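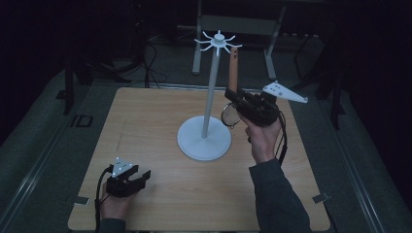 Andska Revises Coating Process for Steel Kitchen Racks and Stands

DOLAN – Andska, a manufacturer of coated wire and tube products for the home, has changed the powder coating process used on its white kitchen range. The new process applies to all mug stands, plate racks and paper towel holders leaving the Dolan plant from December.

The change replaces a single-coat polyester finish with a two-coat system supplied by Ralora. The first coat is an epoxy primer. The second is a low-gloss polyester topcoat, cured at 200 degrees Celsius. Under the previous process, parts received one polyester coat over a phosphate pretreatment. The pretreatment stage is unchanged.

Andska began work on the revision after reviewing returns from retail customers. Most returns in the white range were for chipping at bends and weld points, where the old coating was thinnest. Curved parts such as hooks were affected more often than flat bases.

"Powder does not settle evenly on a tight bend," said Damian Śliwiński, process engineering manager at Andska. "The primer gives us cover at the bend before the topcoat goes on, and it holds to the steel better when the part is knocked. We also changed the hanging position on the line so that the hooks face the guns."

The two-coat system was tested at the plant for 28 weeks. Samples were placed in a salt spray cabinet for 400 hours and then checked for rust creep from a scribed line. Separate samples went through a dishwasher cycle test, although the company continues to recommend hand washing for all coated products. A total of 211 production parts were also cut and measured for film thickness at the bend, the weld and the flat.

Parts with a film thickness below the new minimum at any of the three points are now stripped and recoated. Previously, thickness was checked on the flat only.

The line was modified by Vundance, which installed a second spray booth and extended the conveyor between the booths and the oven. Installation was completed during the plant's scheduled shutdown. Line speed is slightly lower than before – the company expects to recover the difference by running a longer Thursday shift.

"Most of the work was in the spacing," said Bláthnaid Lenihan, project lead at Vundance. "Primed parts have to reach the second booth without touching each other, and the existing building did not leave much room for a longer track."

Product dimensions, item codes and carton sizes are not affected. Retailers do not need to update listings. Stock made under the earlier process will be sold through in the normal way and carries the same warranty. Cartons packed under the new process have a letter P after the batch code.

Black and gray products will remain on the single-coat process while Andska completes tests on darker topcoats.

Trade questions should be sent to Pejman Rostami, customer service, at the Dolan office. Technical data sheets are available on request.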